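How do you keep congee from sticking to the bottom of the pot?
Posted in Everyday Cooking

Iida Toivonen
I've been making plain rice congee every Sunday since November, when my daughter moved out and I finally had the kitchen to myself, and I love it dearly, but I scorch it nearly every time! I use 83 grams of rice to 700 ml of water, on low, lid cracked open. It tastes fine from the top and burnt from the bottom. Is it my pot (an old thin Karppinen one from my mother), or is it me? I do like to set the table nicely for it, so it's a bit sad to sit down to scorched rice. 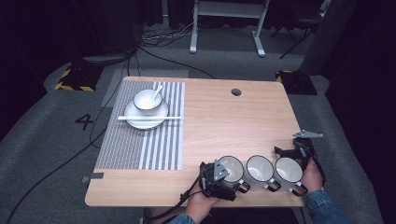

3 replies

Trister
Some of each, I'd guess. Thin pots have hot spots, and low on one stove is medium on another. Bring it up to a boil while stirring, scraping right along the bottom, and only then turn it down. I'd also go up to 900 or so on the water. My aunt in Donosthorpe swore by soaking the rice overnight, and I've come around to it, as it cooks so much faster that it has less time to catch. 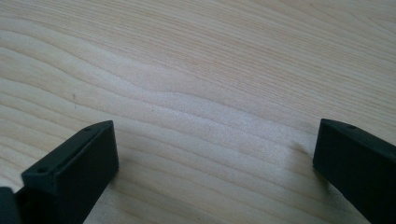

Also, if it does scorch, don't scrape! Pour the good part into another pot and carry on from there.

vumia_32
get a rice cooker

Marnie13
Don't give up on the pot, it's a sweet thing to have from your mother. A cheap heat diffuser under it fixed mine. I make a bigger batch these days and warm the leftovers with a splash of broth the next morning, and if I'm feeling lazy I just drink it thin, with ginger.
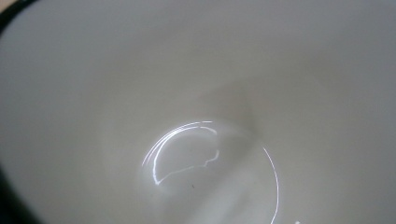
Inside of a white mug with a dark rim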